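Ikater 2 Hand-Held Gripper – Setup and Care

Clean the wide-angle lens with a dry cloth before each session. Lay soft test pieces well apart on a plain top.
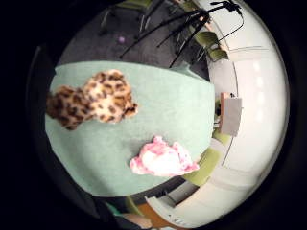
Leopard-print plush and a pink-and-white piece on the mint-green top.

Finger pads: replace every 600 grasps. Torque the pad screws in 2 passes – never in one. For mixed pieces, rerun the grip-width zero first.

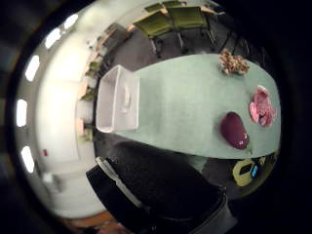 Jhun Sarmiento writes that his pads wore unevenly after 200 grasps until he shimmed the left finger. Shim kit: part 13, Trikmont.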